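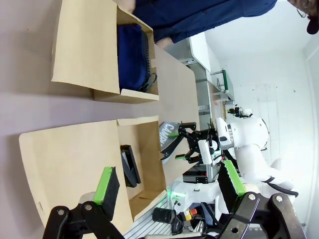 Jordan Heywood wrote to ask whether you really have to open both boxes before you start, or whether you can do one, close it up, and then get the other. You can, Jordan, but please don't! I packed that way for my whole first month with the Cluveck bags and kept finding a pouch left over with both cartons already taped shut.

## Section 3: Packing the soft goods

You'll need two cartons from the Dekholm flat pack (one is bigger than the other, that's fine), your packing slip, a tape gun and a clear table. Mine is waist height and my back thanks me for it.

### Setting up

1. Fold each carton into shape and tape the bottom seam. Run the tape past both ends of the seam and press it down with your palm.
2. Set the cartons next to each other on the table with the openings up.
3. Fold the lid flaps all the way back until they lie flat on the table. New cardboard is springy, so a short flap may stand up again on you. Leave it alone if it isn't in your way.
4. Put the slip where you can read it without picking it up.

**Note:** The bottom seam holds more than you'd think, but keep each carton under 10 pounds. Heavier than that and the Sowerby depot sends it back for a second layer of tape (they're polite about it, but you lose a day).

### Filling the cartons

1. Close every zipper before the bag goes in. Tuck the pull inside if it has a pocket for it.
2. Start with the bulkiest bag. Lay it flat and push it gently into the corners so it fills the carton and can't slide around.
3. Fold the straps in on top. A loop poking out of a corner is the thing I forget most, and it always ends up under the tape.
4. Put hard cases in the other carton, flat on the bottom, and build up from there with the folded pouches.
5. Hold printed pouches by one end and let them hang for a second before you lay them down. They settle into their own fold and you get fewer creases across the lettering.
6. Check the slip one more time, then bring the flaps over: short ones first, long ones on top.

**Caution:** Don't use a knife to open a carton that already has a bag in it. I put a slit in a brand-new Joltilow duffel doing that, right along the seam. Peel the tape from the end, slowly.

**Caution:** Cardboard edges cut, especially on bare forearms. Pull your sleeves down when you reach past the flaps.

### If the lid won't close

Take the top item out and lay it in again the other way around. If it still bulges, let the air out of the bag (open the zipper an inch, press, close it). Still no luck? Move it to the bigger carton and correct both slips before you tape.

Questions about slips go to Amber Catterall. Tape refills are in Section 4.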